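Part 4: Leveling the Table

Okay, the legs are on and your Nedine is standing up by itself. Now we get it level! I've done this on the old floor in my Flolthorpe kitchen, which slopes like a boat ramp, so your floor doesn't scare me.

1. Put the table where you want it to live. I once leveled mine by the window, moved it to the wall, and had to start over.

2. Screw all four feet in as far as they go - finger tight is plenty.

3. Lay your level along the long side, then the short side, and find the high corner. Leave that foot alone.

4. Bring the other feet down to match, half a turn at a time.

CAUTION: Get a helper to lift the corner while you turn the foot. Forcing it under load can strip the threads.

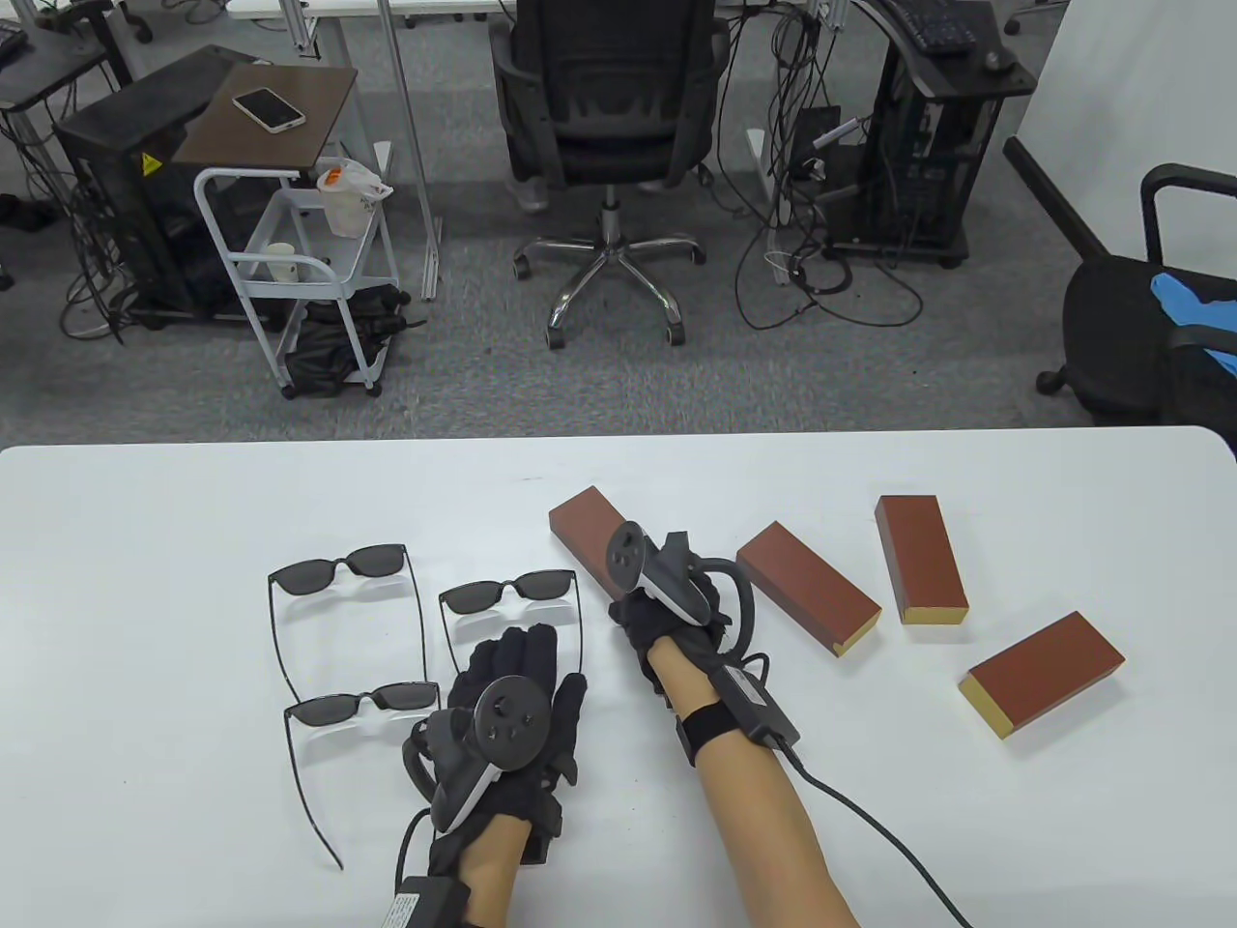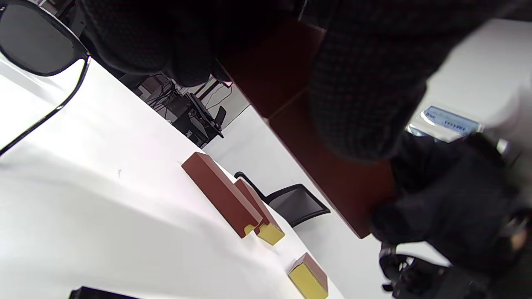
Brittany Ross wrote in about step 4 and said half a turn was too much on her tile floor, and that she went by quarter turns and checked the level after every one. Good tip, and I do it her way now.

5. Push down on each corner. If it rocks, lower the foot that lifts until the rocking stops, then snug up the lock nuts.

NOTE: On carpet, wait a couple of days and check again. Mine sank a little on one side (of course it did) and needed one more turn.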